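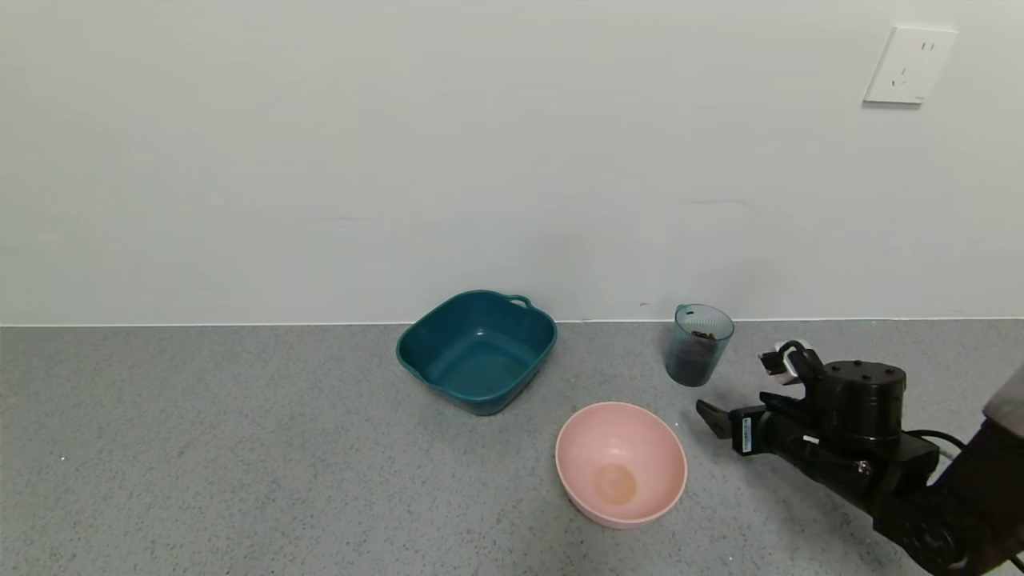
April, 6:40 a.m.

Slept badly, up before the alarm. Started with the counter because it was the job I had put off longest. Moved the kettle and the bread box to the table and wiped the speckled surface back to the wall in overlapping passes, left to right, with a damp cloth and then a dry one. The speckle hides crumbs well. The only reliable check is the flat of the hand.

The wall behind is still bare apart from the outlet. I keep meaning to fit a rail there. The smudges near the base did not respond to dish soap at the weekend and I have not tried anything stronger. The paint is the landlord's and I don't have a matching can.

Plastics next. The teal basin stays by the wall, slightly left of center, for hand washing small items. It has a loop handle at one corner, so it could hang from the rail if the rail ever happens. There are dark specks on the bottom. I will try baking soda paste, 12 minutes, then a soft brush. If they are in the plastic itself, they stay.

The pink bowl has an orange-tan disk in the bottom center. I put this down to the carrot and lentil soup, which I left in it overnight in the winter. Oil carries the color into the plastic and detergent only reaches the surface. Tsz-kin Cheung recommends sunlight: wash, dry, leave on a south-facing sill for 2 days, turn once. I have the sill. The bowl is otherwise sound, rim smooth, no cracks. Not worth replacing over a stain.

The measuring cup with the dark brown pieces in it is a separate problem. I use it as a scoop and then leave it standing full, so whenever I need a measuring cup it is occupied. The better arrangement is a lidded jar for the contents and a scoop that lives in the jar. Checked the cupboard under the sink for a jar. Found three lids, no jars to fit them.

Weighed the empty soup pot while the scale was out, for portioning later: 473 g without the lid. Wrote it on masking tape and stuck it to the inside of the cupboard door, next to the weight for the small saucepan.

12:15 p.m.

Walked to Đoàn for rice, vinegar and a jar. They had two sizes. Bought the smaller. On the way back I looked in at Kandia for a rail and came away without one. The brackets they stock need a fixing every 56 cm, and with the outlet on that wall I would want to know where the cable runs before drilling anywhere near it. I will ask the landlord for the wiring route. He answers letters faster than calls.

Rice on at half past twelve. Absorption method, lid down, heat off early, rest. Slightly sticky at the bottom. Less water next time, or a shorter rest.

9:30 p.m.

The new jar is washed and drying upside down on a towel. No point filling it until the inside is fully dry, so that goes to tomorrow morning. Forgot the baking soda altogether. Add to the list, under the letter about the wall.

Window open a hand's width. Rain started a few minutes ago, so the sill test for the bowl will have to wait for a dry spell.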